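Work > Automation > Progress reports > Returns bench

Returns bench at the Lytvynenko building: progress report to the Rornine Fund

Prepared by Divya Bhat, operations, Tetano
Wednesday, May 20, 2020 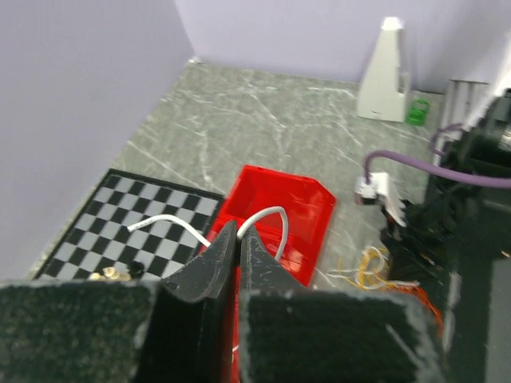

The second reporting period was supposed to be about speed. Our application to you used the word "throughput" more often than I would like to be reminded of, and Ravindran Pai has kindly underlined each one in the copy on the break room wall. What we spent the period on was cables. Tetano rents out activity kits to schools and clubs, the kits come back in whatever condition the school year has left them, and someone has to put every item back where it belongs. Chess sets we were ready for. The cord is another matter: a white one arched over the rim of a red box, one end lying across the chessboard and the rest dropping back inside, is an ordinary Tuesday to the staff and a philosophical problem to the arm. Does it belong to the box? Is it on its way in or on its way out? The arm would like to know before it closes its fingers, and so, it must be said, would I.

What we said we would do

Under the grant we promised two things by the end of this period. The first was to have the bench sorting mixed returns during the day shift, with a person present. The second was that no one on the returns team would lose hours over it.

The second promise has been kept. The first has been kept in the sense that the bench runs, a person is present, and the person is busy.

What the bench does now

The pair of arms handles boxes, boards and anything else with a shape that stays put. Of the last 200 rigid items put in front of it, 97 percent went to the right bin on the first try. I am told this is good. Elango Marar, who has sorted returns here for nine years, asked what his own figure was, and we had to admit we had never measured it. We have now. He does not wish it published, on the grounds that it would be discouraging to the machine.

Cords, leads and loose wires are still guided by hand. A member of the team steers the arm through the pick, the system keeps the recording, and the recordings go into the next round of training. Kavitha Varma does most of this. She reports that the hard part is going slowly enough, and that after a morning of it she reaches for her coffee as if it might get away.

The finger pads are on their third foam. The first was too slick, the second left crumbs in everything, and the current one frays but grips. We buy it by the sheet and cut it with the good scissors, which has done more damage to office relations than any other aspect of automation.

What has changed for people

Your program officer asked us to be specific here, so I will try.

Before the bench, returns was four people doing one job. Now it is four people doing three jobs, and one of those did not have a name until April. We settled on "bench lead" after rejecting several suggestions from the team that I will not pass on. The bench lead decides what goes to the arms and what goes to the hand table, restarts things, and writes up the odd cases. The role pays a little more, out of our own budget. It rotates every two weeks, at the team's request, after the first bench lead noticed that she was spending the whole day standing up.

The lifting has dropped. Full totes come to the bench on rollers now, and the sore-shoulder conversations have thinned out. On the other hand there is more waiting, and waiting turns out to be tiring in its own fashion. Two of the team told me they finish the day less achy and more irritable. I have no line in the budget for irritable, but I have moved the afternoon break earlier and put a chair at the bench, and there have been fewer remarks.

There is also the matter of being watched. The arms carry small cameras, and the team wanted to know where the pictures go. We wrote one page on it, in plain words: they are used for training the bench, they are not used for timing anyone, and a manager who wants to look at them has to ask the team first. I have asked once. I was told I could look on Thursday.

What went wrong

The labeling software from Plisness was down for most of a week, during which the recordings piled up and Kavitha Bangera labeled them in a spreadsheet. She has asked that the spreadsheet be acknowledged as a deliverable — I have no objection.

We also underestimated training time for the staff. The plan allowed two days each. People could run the bench after two days, but they did not trust their own judgment about when to stop it until well into the second week. A stop button is easy to explain and surprisingly hard to press in front of your manager. We now have everyone stop the bench on purpose several times on their first morning, for no reason at all, while I stand there looking pleased.

Next period

We will keep guiding cords by hand and try a first unaided run on single cables, one to a box, nothing tangled. Loose thin wire stays at the hand table until further notice. We would like to move the money set aside for a third arm into staff training and backfill, and a revised budget is attached for your approval. The team was consulted on this and came down against the third arm with some warmth.

We are not asking for an extension. We may ask for scissors.

Comments (3)

R. Pai: For the record, the underlining was in pencil.

K. Varma: Can the next report say that the cord picks got better once we stopped pulling from the middle? Come in near the rim and lift. Elango said so in the first week and he'd like it written down somewhere.

E. Marar: Thank you, Kavitha. Also the chair squeaks.

Questions about this report: Divya Bhat, Operations, Tetano | © 2020 Tetano | Back to top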